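Bathroom shelf, day two

30 July 2020

Quick one tonight, I have to be up early and the recycling still isn't out.

So the bathroom shelf. I said in April I would do it and then I did the hall closet instead, and then the weather got nice. Started yesterday. Everything off the shelf, everything out of the cabinet under the sink, all of it carried to the spare room in a laundry tub. 24 things. For two people! One of whom washes his face with whatever soap is nearest.

Seven of them went straight in the trash. Sunscreen from our trip to Durnau, the hotel shampoos from Rurkard, a hair wax gone hard as a candle. Two toothpastes that were both almost finished, so I squeezed one out and am being strict about the other. The rest I've been putting on the table one at a time and deciding. Slow but it works better than the heap, with the heap I just keep everything.

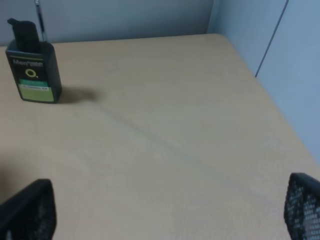
The men's one, still under discussion.

It's a nice looking bottle, I'll give it that. Dark, with the lime green on it, and that tall slanted cap. He says he uses it. I have lived here the whole time and I say he doesn't. We agreed on a trial — it goes back on the shelf at the front, and if it hasn't moved by the end of summer it goes. Same deal for my Plidero hand cream, which smells of celery and cost too much.

My sister Amber Dijkstra keeps hers in a drawer with dividers and says I should do teh same. We don't have a drawer. We have one shelf, 106 cm, and a cabinet with a pipe through the middle of it. I did look at the little baskets in Benjelloun but they were all too deep, you'd never see what was at the back and in a year I'm doing this again.

Still to do: the medicine box (scared of it), the razors, wiping down the shelf itself becuase there are rings on it from every bottle we ever owned. Vinegar? Somebody tell me if vinegar is bad for painted wood.

Ok recycling. More tomorrow if I get to the medicine box.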